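Collecte de fournitures scolaires : point d'étape au 31 janvier 2023

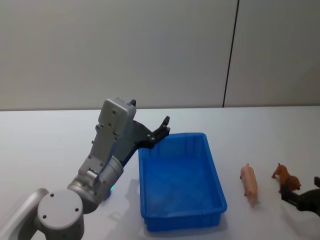

Pôle Solidarité – Association Lonarthorpe

La collecte ouverte en octobre pour les enfants hébergés au foyer Rolley se poursuit. À ce jour, 153 trousses complètes ont été remises aux familles, pour un objectif de départ de 100. Le dépassement vient surtout de l'école Limov, qui a relancé les parents avant les vacances.

La subvention couvre le transport et l'achat des calculatrices, très peu données. Nous en avons acheté 30. Il reste 17 demandes en attente, toutes au collège, et la livraison du fournisseur Sombatkul est annoncée pour la mi-février.

Deux difficultés à signaler. Le local de tri n'est accessible que le mercredi matin, ce qui retarde les départs vers le foyer. Les cartables d'occasion arrivent souvent avec une fermeture cassée et nous ne pouvons pas tous les réparer.

Pour le trimestre à venir, nous demandons à reporter le solde de la ligne « transport » sur les achats. Le détail des dépenses est joint en annexe.

Adhiambo Rweyemamu, responsable du pôle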